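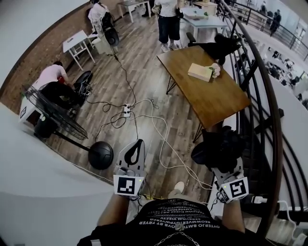
Figura 1. Par de pinzas manuales Vulura con bloques de marcadores fiduciales.

Informe de avance: evaluación del kit Vulura
Destinatario: Beathag Semple, Fasura
Responsable técnico: Torquil Halliday
Periodo: octubre

1. Alcance
El periodo se dedicó a la evaluación del kit de captura bimanual Vulura, previa a la decisión de compra para la sede de Ritusdale. El kit en revisión comprende dos pinzas manuales, sus bloques de marcadores y el software de registro. Queda fuera de este informe el módulo de exportación, cuya licencia sigue en trámite.

2. Trabajo realizado
Se registraron 90 secuencias de manipulación a dos manos, de las cuales 50 corresponden a recogida y colocación y el resto a ordenación de cables. Kenna Kerr revisó la sincronización entre ambas pinzas. Nueve secuencias se descartaron por pérdida prolongada del marcador izquierdo, siempre con la muñeca girada hacia el cuerpo.

3. Observaciones
El seguimiento se mantiene estable mientras las caras impresas quedan orientadas hacia la cámara de cabeza. La calibración inicial requiere 20 minutos por operador, plazo superior al indicado en la oferta. Los operadores señalan fatiga en el antebrazo al final de las sesiones largas. El manual no documenta los códigos del indicador luminoso; se ha solicitado aclaración al proveedor.

4. Incidencias
Una actualización del software borró los perfiles de calibración guardados. Alistair Aitken los restauró a partir de la copia local. No hubo pérdida de datos.

5. Próximo periodo
Repetición de las secuencias descartadas con el bloque izquierdo reorientado. Comparación con el kit Rankin en las mismas tareas. Presupuesto sin desviaciones. Pendiente de Fasura: autorización para prorrogar el préstamo del equipo.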